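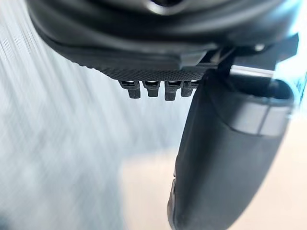

Clernavis season 2: who moved the boat? (SPOILERS up to episode 7)

Telly Talk > Drama > Crime and thrillers
Page 1 of 1

saltmarsh_pete
August 12, 2022

Right, I've watched the end of episode 7 three times and I'm still cross. Quintana tells the inspector she was at the Barstead house all night. Fine. Then why is the boat tied up on the wrong side of the jetty in the morning? It's on the left when she has her little cry and on the right when the police turn up. Either she moved it or the continuity department was having a long lunch.

My money is on her having taken Jereck across to the island. I don't believe he's dead. We saw a coat go in the water. I have lost coats myself and lived.

mrs_tiddles

He's dead, Pete. They had a funeral. There was a hymn.

saltmarsh_pete

A closed coffin and a hymn! In this programme the vicar was in on it in series one.

gravyboat94

The tide would turn the boat round, wouldn't it? Not saying you're wrong, only that boats do float about a bit. My brother in law has one and it's never where he left it.

saltmarsh_pete

It would turn round. It wouldn't untie itself, go under the planks and tie itself up again with a better knot.

dulcimer

I went back to episode 4 for this, so you're all welcome. Quintana gets a phone call in the chemist's and says "not until January". Everyone on here decided that was the trial. But the trial date gets moved in episode 5 and she doesn't turn a hair. So what else is happening in January? The insurance pays out in January. It's on the letter Jereck shoves in the drawer, you can read it if you pause.

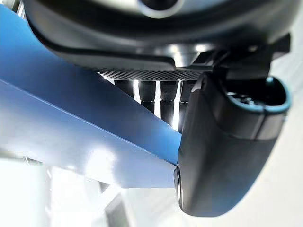
And she's the only one who has been in that drawer, unless you count the cleaner, and I've stopped counting the cleaner after the business with the greenhouse.

gravyboat94

Oh that's good. I had completely forgotten the letter.

mrs_tiddles

I hadn't forgotten it, I just think it's about the roof. The Barstead house has had a bucket on the landing since the first episode. Not every envelope is a murder.

nightbus_172

Can I put in a word for it being the sister? She's got the keys, she can row (the trophy in the hall), and she has had 19 lines all series, I counted them during the adverts. You don't hire an actress that good to pass the potatoes.

dulcimer

The trophy is for netball.

nightbus_172

Is it? Blast.

saltmarsh_pete

The sister doesn't rule out my theory though. Sister rows, Quintana cries on the jetty for the neighbours, Jereck sits on the island eating tinned peaches until the cheque clears. The peaches were on the shopping list, by the way. She's allergic to peaches. Episode 2, the wedding cake.

mrs_tiddles

That was almonds.

saltmarsh_pete

It was peaches AND almonds, she went through the whole list with the waiter, it took up half the scene.

gravyboat94

Just checked and it's only almonds. Sorry Pete.

saltmarsh_pete

I'd like the greenhouse looked at again then.

Theories so far (I'll edit this as we go)

1. Jereck is alive on the island, Quintana helped him. Me, dulcimer, possibly gravyboat94 if he'd make his mind up.

2. Jereck is dead and Quintana did it for the insurance. dulcimer's second choice.

3. It was the sister, with or without the netball. 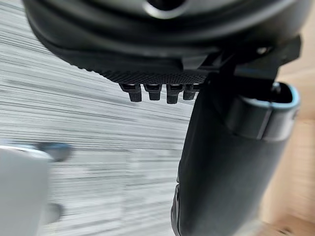
4. Jereck is dead, nobody moved the boat, the letter is about the roof. mrs_tiddles, alone, and seemingly happy there.

mrs_tiddles

Very happy, thank you. I said it was the dentist in series one and got 20 replies telling me to watch something simpler.

nightbus_172

It was the dentist, to be fair.

gravyboat94

Put me down for 1. No, 2. Is the next one an hour or one of the long ones?

dulcimer

Long one. Ninety minutes, and the listing says "a familiar face returns".

saltmarsh_pete

THANK you.

mrs_tiddles

That'll be the vicar.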